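Plavine Table Clearing Set

Hi, and thanks for grabbing the download! I put this readme together so you don't have to dig through the folders guessing what everything is. Plavine is my collection of short recordings about one small chore, clearing and wiping a table after people have eaten at it. That's the whole subject. No cooking, no loading the dishwasher, no sweeping (I started a sweeping one and gave up on it).

What's in it

There are 1,000 clips, and most of them last around 30 seconds. Anything over 60 seconds got left out, mainly because my notes on the long ones were a mess. Each clip comes with a little text file that has the same name as the clip, and in it you'll find the starting layout, the order things were picked up in, and whether the wiping got finished. I wrote all of those notes by hand, so expect a few typos. I spell "saucer" two different ways and I'm sorry about that.

The clips sit in 7 folders, sorted by how the table was laid at the start. The names are plain ones: plates-only, cups-only, plate-and-cup, tipped-cup, crumbs, spills, and mixed. If you only want a quick look, open tipped-cup first. It's my favorite, and the notes are the best in the set (I did that folder last and had finally gotten the hang of it).

The things on the table

I wanted stuff that looks like what's in a real cupboard, so nothing matches. The dishes mostly came from Gavby, a secondhand kitchen shop where I've spent way too many lunch breaks, and the table is a Tosolwood one that had already seen a good few years of meals before I got it. I like a table with some wear on it. A brand new shiny top makes every smear look the same, and this one doesn't.

Cups are lightweight, with no handles. Some clips start with the cup upright and some with it on its side, and the note file will say "up" or "side." I don't record which way the mouth points, so check the clip if that matters to you.

Plates come in a few colors. I wrote the color down at first, then stopped, then started again - so please don't rely on that field. The plate goes by "plate" everywhere else.

For wiping I used pads and cloths. A pad gets logged as "pad" even when you or I would call it a sponge, and anything you could fold is "cloth." I went back and forth on this for ages. The pads sit flat and stay where you put them, while the cloths bunch up, and the wiping goes very differently depending on which one you've got.

How the clearing goes

My house rule is dishes first, wipe second. Cups usually leave before plates, though I didn't force it, and in the mixed folder you'll see every order you can think of. Wiping runs from the wall side toward the front edge. If a crumb goes over the edge onto the floor, I count the table as clean and let the floor be somebody else's problem.

"Finished" in the notes means the dishes are off and the top has been wiped once all the way across. It doesn't mean spotless! I'm not that picky at home either.

Known problems

The spills folder is thin. I used water with a bit of tea in it, and on a pale tabletop the weak tea hardly shows up, so I threw out a bunch of those clips. The crumbs are all toast crumbs, which are bigger than cake crumbs and much easier to chase. Also, a handful of files from May have the note saved as a blank page. I know about them and I'll fill them in when I get a free evening.

Using it

Go ahead and use it for whatever you like, class projects included. If you write something up, please credit it as "Dissanayake, Plavine Table Clearing Set." And if you find a note that doesn't match its clip, send me the file name and I'll fix it in the next upload.
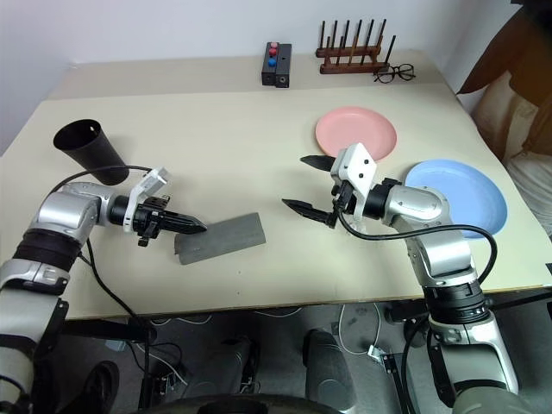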